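Bancada de apoio Nambiar

Bancada corrida para oficina, laboratório ou sala de preparação, pensada para receber armários abertos, caixas e recipientes altos. Fornece-se montada ou em peças, com instruções em português. Referência 1373.

O tampo aceita equipamento pousado diretamente, sem base adicional. Os armários abertos à frente encomendam-se à parte, tal como as grelhas laterais de ventilação.
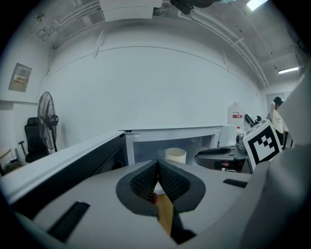 Þórarinn Lykkegaard comenta que comprou a bancada em julho e que só mudaria uma coisa: os pés reguláveis vêm muito apertados e convém soltá-los antes de a pôr no sítio. De resto, nivelou bem.

Os pés reguláveis passaram entretanto a incluir chave. Quem já tem a bancada pode pedi-la à Cluvton, indicando o número da fatura.

Prazo de entrega: três semanas. Limpeza com pano húmido e detergente neutro.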